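4 min read

17 November 2020

Fabrice Cordier is halfway through explaining yeast to me when he stops, pulls a bottle from the fridge behind him and holds it up to the webcam. It is the first Dasville perry to come off the line with a proper label on it, and he is as pleased with it as anyone I have interviewed this year.

"Look at the colour," he says. "That is only pears. Pears and time."

Dasville has been making cider for 12 years and has never, until now, put a perry on sale. There were trial batches, and a few of them were poured at the cidery's open weekends, but Cordier was never happy enough to bottle one. The new release is called Penrose, after the lane where most of the trees stand, and it comes to 4,000 bottles. When they are gone there will be no more until next year's fruit has been pressed and has had its months in the tank.

I ask why it took so long. He laughs, and it is quite a long laugh.

"Because perry is difficult! With apples you have a bit of room. You pick them, you leave them a week, you leave them another week, they wait for you. A perry pear does not wait. On the outside it looks perfect and you are very proud, and then you cut it and the middle is brown. So you have to be there on the right day, with enough hands, and the press has to be free. For years the press was never free."

What changed was the press. Dasville bought a second one, a smaller machine that is kept for pears alone through the harvest, and that meant fruit could go from the grass to the tank without queuing behind the cider apples. Cordier also stopped trying to make everything in one go. Penrose is a blend of 2 tanks, one fermented slowly in the coldest corner of the barn and the other left to get on with it near the door.

"The cold one is all flowers and lemon peel, very thin, very pretty," he says. "The other one has the body, it has some grip, it makes you want cheese. I tasted them side by side in April and I thought, well, these two should be married."

I have had a glass of it next to me while writing this up, and I can report that the marriage is a happy one. It smells of elderflower and cut grass, it is just off dry, and there's a lovely soft chewiness at the end that I don't often find in perry. The bubbles are small and gentle – Cordier bottles it with a little sugar left and lets it finish the job itself. Expect a fine haze if you pour right to the bottom. I did, and I'd do it again.

The trees are a story of their own. There are 34 of them old enough to give a full crop, and they were there long before the cidery was. Cordier took them on with the orchard and assumed they were past it. "They are enormous, you know, like oaks. You cannot prune them, you would need to be a sailor. The first autumn I thought they would give me nothing and then one night of wind and the whole lane was pears. I was on my knees for days."

He still picks from the ground. A shaker would be faster, but he doesn't want the fruit before it is ready to drop, and he likes having people in the lane at harvest.

We get on to bottles, which he could talk about all afternoon. Penrose comes in a heavy champagne-style bottle with a crown cap, a choice that went back and forth for months. Corks looked smarter. Caps kept the perry fresher in his trials, and in the end that settled it. "My mother said it looks like beer. I said, Maman, taste it. She had three glasses and she stopped saying it."

Fostora, the bottle shop and wholesaler, will have most of the release, with the rest going through the cidery door. Emex, the mobile bottling firm that came out to do the run, has already been booked for next year, so there is clearly confidence in the yard that this will not be a one-off.

And after that? Cordier wants to try a still perry, bone dry, for drinking with fish. He has a single barrel set aside and won't say what is in it. "Ask me when I have slept," he says, and goes off to put the bottle back in the fridge.

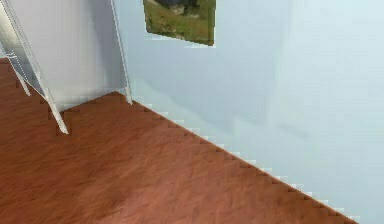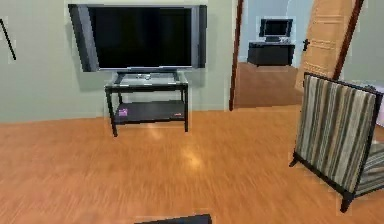
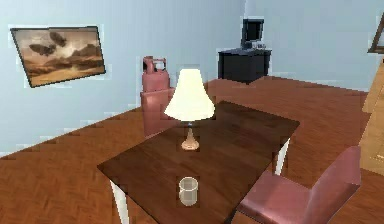 Words: the Drinks Desk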